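Ein Roboterarm zum Sortieren: Was ist im Bausatz von Trevari und was kann er?

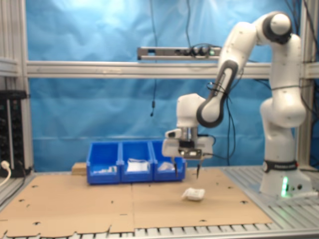
Nudmont, 26. Mai 2019

Wenn du ein Päckchen vom Tisch nimmst und in eine Kiste legst, denkst du kaum darüber nach. Für einen Roboter ist das eine schwierige Aufgabe. Die Firma Trevari aus Nudmont verkauft einen Bausatz, mit dem man einem Roboterarm genau das beibringen kann. Er heißt Wokbridge. Wir erklären, wie er funktioniert und für wen er gedacht ist.

Was macht der Arm?

Der Arm ist weiß und steht auf einem runden Sockel. Seine Aufgabe heißt bei Fachleuten "Greifen und Ablegen". Auf dem Tisch liegt ein kleines weißes Päckchen, weiter hinten stehen drei blaue Kästen. Der Arm soll das Päckchen fassen, hochheben, zu einem Kasten fahren und dort loslassen. Dann kommt das nächste an die Reihe.

In einem Lager gibt es sehr viel davon zu tun. Wer im Internet Schrauben, Pflaster oder Haargummis bestellt, bekommt sie oft in kleinen Tüten. Jemand muss diese Tüten vorher in die richtigen Kästen legen. Das ist eine eintönige Arbeit, und deshalb lassen manche Firmen sie von Maschinen machen.

Gelenke wie bei dir

Dein Arm hat eine Schulter, einen Ellenbogen und ein Handgelenk. Auch ein Roboterarm hat Gelenke. In jedem Gelenk sitzt ein Motor, der es dreht. Ein Computer rechnet aus, wie weit sich jeder Motor drehen muss, damit die Spitze des Arms an der richtigen Stelle ankommt. Das muss er bei jeder Bewegung neu ausrechnen, und zwar für alle Gelenke gleichzeitig.

Probier es selbst aus: Halte den Ellenbogen ganz steif und versuche, dir an die Nase zu fassen. Das geht nicht. Je mehr Gelenke ein Arm hat, desto mehr Stellen kann er erreichen.

Zwei Finger reichen

Am Ende des Arms hängt der Greifer. Er hat zwei dünne schwarze Finger, die nach unten zeigen. Sie gehen auf und zu wie eine Pinzette. Mit zwei Fingern kann man keine Schleife binden, aber eine kleine Tüte aufheben kann man damit gut.

Schwierig ist die Kraft. Drückt der Greifer zu fest, geht vielleicht kaputt, was in der Tüte steckt. Drückt er zu schwach, rutscht sie ihm weg. Tüten sind außerdem knittrig und liegen jedes Mal ein bisschen anders. Ein Bauklotz wäre einfacher, er behält immer seine Form.

Woher weiß der Roboter, wo etwas liegt?

Dafür braucht er Kameras. Eine Kamera schickt Bilder an den Computer, und der sucht darin nach dem Päckchen. Hat er es gefunden, berechnet er den Weg dorthin. Manche Kameras können auch Entfernungen messen. Das ist wichtig, sonst wüsste der Arm nicht, wann er beim Herunterfahren anhalten muss.

Ein einfarbiger Hintergrund hilft beim Suchen. Ein weißes Päckchen auf brauner Pappe ist leicht zu erkennen. Auf einem weißen Tischtuch wäre es viel schwerer, auch für dich.

Wie lernt er das?

Man kann einem Roboter jeden Schritt einzeln vorschreiben. Das klappt, solange alles immer am selben Platz liegt. Bei Wokbridge geht es anders. Ein Mensch führt den Arm und zeigt ihm die Bewegung, und der Computer speichert sie. Trevari empfiehlt, jede Aufgabe 50 Mal vorzumachen und das Päckchen dabei immer wieder anders hinzulegen. Für schwierige Aufgaben sollen es 200 Vorführungen sein. Danach probiert der Roboter es allein. Am Anfang greift er noch oft daneben.

Was gehört zum Bausatz?

Zum Bausatz gehören der Arm, der Greifer, das Gestell aus Metall, die Kameras und das Programm. Den Computer muss man selbst besorgen. Der Aufbau dauert laut Anleitung 8 Stunden, und man braucht zwei Erwachsene dafür – der Arm ist schwer. Seit März gibt es auch eine Anleitung auf Deutsch. Kaufen kann man alles direkt bei Trevari oder beim Händler Gruber, der den Bausatz auch für einige Wochen verleiht.

Für das Kinderzimmer ist Wokbridge nicht gemacht. Er ist für Hochschulen, Werkstätten und Firmen gedacht. Manche Schulen leihen ihn für eine Projektwoche aus, und dann dürfen auch Kinder dem Arm etwas vormachen, wenn eine Lehrkraft dabei ist.

Wichtig: Hände weg, wenn er fährt!

Ein Roboterarm merkt nicht immer, dass jemand im Weg ist. Solange er sich bewegt, fasst man nicht in seinen Arbeitsbereich. Lange Haare werden zusammengebunden. Zum Bausatz gehört ein roter Schalter, der Not-Halt. Wer ihn drückt, stoppt den Arm sofort.

Wörter zum Merken

Greifer: die "Hand" des Roboters
Sockel: der Fuß, auf dem der Arm steht
Sensor: ein Bauteil, das etwas misst, zum Beispiel Licht oder Abstand
Not-Halt: Schalter zum sofortigen Anhalten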